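**pasier_bench:** so can a robot put away snacks yet or not. Break room chore, wrapped bars into clear bins, takes me 3 minutes by hand

**Nundton:** not at home. shiny wrappers are awful to grip, clear bins are awful to see. crumbs make it worse
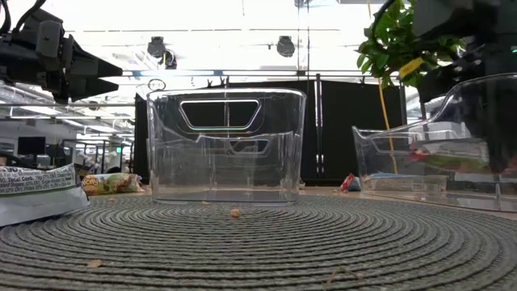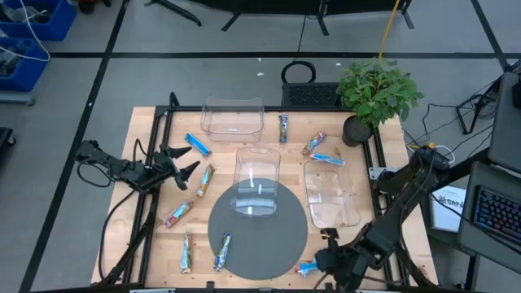

Two arms, snack packets, clear bins. Second one has the wider view.

**devadiga842:** disagree -- bars are easy, they're stiff. Try a half empty chip bag. or socks

**Nundton:** easy until teh bin slides

**palalora:** tape the bin down?? we do that at the shop

**Nundton:** then it's a fixture, not a chore. my kitchen isnt taped down

**pasier_bench:** fair. ours would need to run 12 hrs unattended tho

**devadiga842:** give it till August

**palalora:** you said that last August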